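Workshop Visits | Robots & Making

I finally got over to Hestirdale to see the arm that Nnamdi Obi and Majdi Darwish have been building in the shared workshop there, and I came home wanting to clear out my own garage. They call it Haruna. It has 3 printed joints, a secondhand base, and a wiring loom that has been redone more times than either of them will admit (Majdi blames the connectors, Nnamdi blames Majdi).

The workshop is up a flight of stairs behind the old Usberg store, unit 501, and you can hear the bandsaw from the parking lot. I was let in, handed a coffee and put straight to work holding a flashlight while Nnamdi chased a bad crimp. Best kind of tour!

They started in March with a kit gearbox from Jemlow and threw most of the kit away by summer. The parts bill stands at $1656, and Majdi keeps the receipts in a cookie tin.
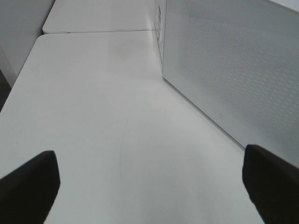
Page last changed: November 7, 2022

The fingers are plain matte black with blunt, squared-off tips, and I loved how simple they are. White tabletop between them, perforated panel standing along the right side, and the small camera down at the gripper looking out over it all. Nnamdi says he can spend a whole evening on nothing but how the two fingers line up, and after an hour with him I believe it.

We talked a lot about cables. They want the camera lead inside the forearm, which means drilling out a part that took nine hours to print, so that job keeps sliding to next week. Majdi let me drive the elbow from the keyboard and I overshot by a mile, then did it again, then got the hang of it. I could have stayed all night!

Next up is a proper emergency stop on the bench, then a new shoulder bracket. I've promised to bring over my spare power supply and a box of M3 screws.

Contact | Copyright | Back to top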